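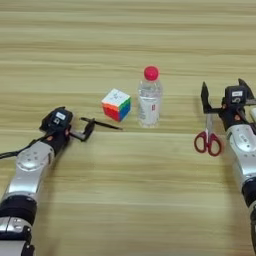
4 min read

How to Read an Explanation of Benefits Without Lying Down First

An Explanation of Benefits is the letter your health plan sends to say that money has moved, or might move, or was once considered for movement. It says THIS IS NOT A BILL across the top. Believe it. Put your checkbook away.

You will need the EOB, the bill from the doctor or hospital, and a pen you don't mind throwing.

Step 1. Match the dates

Find "date of service" on both papers. It should be the day you were seen, and the plan's processing date is of no use to you here. A February visit can easily produce a March letter. If one visit produced several EOBs, clip them together. The surgeon, the lab and the anesthesiologist all bill separately and seem never to have met.

Step 2. Find the four columns

Every plan names these a little differently, but you're looking for:

Amount billed. What the provider asked for. Think of it as the sticker price on a mattress.
Allowed amount. What the plan agreed the service is worth.
Plan paid. What the insurer sent.
Your responsibility. The one you scrolled down for.

Javiera Ledesma, who teaches our billing basics class at Skillero, has people cover the first column with a sticky note. On her favorite practice EOB it reads $1,860, and students stare at it so hard they miss everything to the right.

Step 3. Read the footnotes

Next to some lines you'll see a code, maybe a 2 or a 31, with its meaning hidden on the back page in type suited to ants. The numbering belongs to your plan, so don't trust a list you found online. "Applied to deductible" means you pay it. "Additional information requested" means the claim is stuck, and someone has to send something.

Step 4. Compare with the bill

Your responsibility on the EOB and the balance on the bill should agree, minus any copay you handed over at the desk. If the bill is higher, call the provider's billing office first. Ask whether the insurance payment has been posted. Write down the name of whoever answers.

Step 5. Appeal if you need to

The deadline and the address are on the EOB, usually near the end. Send copies and keep the originals.

Updated March 18, 2022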